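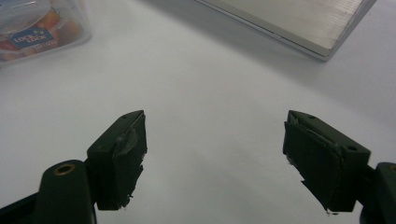
The white table top

To: Weltenen household list
Re: Baskets and tubs for the snack shelf

> Before I order anything on Thursday, do we want the Grendo wire baskets
> or the solid Poltar ones? And does everything need to go in a tub first?
> We have 207 tubs in the store already.

Wire for me, please. The solid ones collect crumbs in the corners and take ages to wipe out. 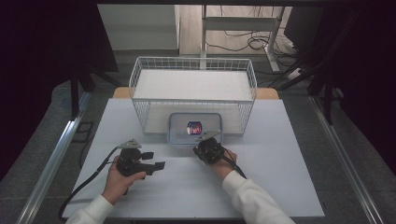 Small packets are the awkward part. They slip down the sides or end up underneath something bigger, and then get bought twice. I'd put them in a clear tub first and stand the tub in the basket. With one like the tub here, see-through with rounded corners, you can spot a dark blue label without lifting a lid. A flat panel in the bottom of the basket, as in this white one, is worth having too — tubs sit level on it.

So my order would be 7 wire baskets and no new tubs. Yimer can wait until September.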